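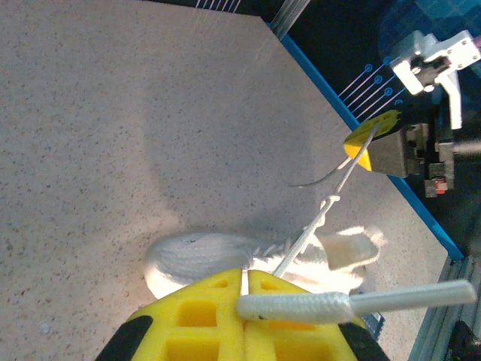 White lace, white sneaker. The long plastic tip makes threading much easier.

Laces, canvas and the laundry trough: keeping shoes going a bit longer

I had a pair of canvas runners die on me last November and I was crosser about it than I should have been, given they'd cost $20 and had done two summers of gardening. What got me was that the shoes themselves were fine. It was the laces that had gone grey and frayed, and I'd let them put me off wearing the things until the mice in the shed found them. So I've been collecting shoe tips ever since, from my mum, from the ladies at the Ogilvie Street op shop where I do the sorting, and from a fair few of you who wrote in (thank you Rosemarie Seidel for two full pages, both sides!).

Washing laces

Take them out. I know, I know, it's a bother, but a lace washed in the shoe never comes clean under the eyelets and you end up with stripes. Drop them in an old jam jar with warm water and a teaspoon of laundry soaker, put the lid on and give it a good shake whenever you walk past. Overnight is plenty. If you'd sooner use the machine, pop them in a small mesh bag or the toe of an old stocking with a knot in it, otherwise they'll wind themselves round a bra strap and you'll be there with the scissors.

Dry them flat on a towel or hung over the tap. Not the dryer, please. The tips can soften and then they go all bent and hooky.

When the tip comes off

The proper word is aglet, which my grandson loves telling people. If yours has split, trim the lace end on a slant, twist it tight, and wind a little strip of sticky tape round it twice, pulling hard as you go. Clear nail polish works too and looks neater, but give it a good hour and do a second coat. Rosemarie uses heat-shrink tubing from the hardware shop, a short bit slid over the end and warmed with a hair dryer on high — mine wasn't hot enough, so I held it in the steam of the kettle with the tongs and felt very clever.

Cleaning the canvas

Brush off the dry dirt first, outside, and bang the soles together over the garden bed. Then bicarb and dish soap mixed to a paste, on with an old toothbrush, small circles. Leave it 20 minutes and wipe off with a damp cloth. Go over it again with clean water, and then once more, as leftover soap is what turns white canvas yellow in the sun. Stuff the toes with paper towel (newsprint can leave a mark) and stand them in the shade with a bit of a breeze.

For the rubber edge, a melamine sponge is hard to beat. Plain white toothpaste does nearly as well if that's what's in the cupboard.

Don't use bleach on anything with glue in it, which is most shoes. I did a pair of my daughter's school sneakers that way years ago and the sole let go halfway round the oval. She still brings it up.

Smells

Bicarb in an old sock, one in each shoe, left over a weekend. Tea bags, dry and unused, do the same job and are nicer to find in the morning.

Next month I'll get on to leather boots, so if you've a favourite polish or a good trick for salt marks, do write in.

Posted 15/07/2021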